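Jillgate Tabletop Set: data card

Maintainer: Brayden Gagnon, Clerkgate
Version: 3
Last revised: 6 May 2023

Summary

Jillgate is a collection of 3000 color stills of small play objects laid out on tables. It covers miniature sports layouts, cloth bags, handheld controllers and small loose toys. Labels were written by hand at Clerkgate and reviewed at Després.

Contents

The archive unpacks to 5 folders, numbered by layout type. Each folder has a labels file in CSV and a notes file in plain text. Folder 3 holds the soccer layouts. Stills with no label row were removed in version 2, and their numbers were not reused.

Label rules

mat: the printed playing surface. Field lines and stripes belong to the mat and get no label of their own.
ball: labeled separately even when it rests on the mat.
goal: one label for the whole goal, open area included.
bag: includes the drawstring. Use the attribute "crumpled" when the cloth has no clear shape.
controller: includes the joystick.
small_toy: any toy that cannot be named with confidence. Do not guess at a finer class.

Table seams are not labeled. Two tables pushed together count as one surface.

Sample from folder 3

Green striped mat, black-and-white ball inside the near penalty area, white plastic goal past the far end. The bag and the controller sit on the far table and are labeled as background objects. The multicolored item behind the controller is small_toy.

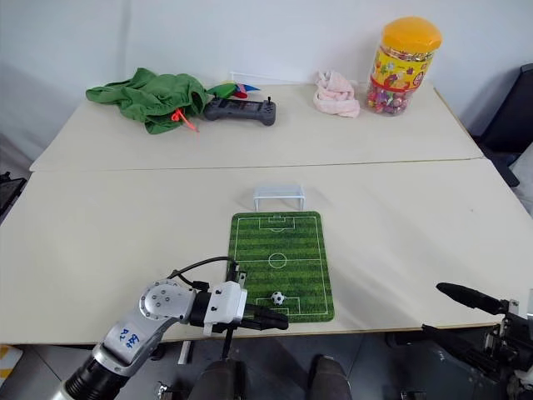 Known issues

Partly hidden objects were labeled inconsistently in version 1. Dunum rechecked 100 rows from folder 3 in December and the corrections are merged. Folder 5 has not been rechecked. The "crumpled" attribute is missing from folder 1.

Changes in version 3

Merged "net" into "goal".
Renamed "gamepad" to "controller".
Fixed the column order in the folder 2 labels file.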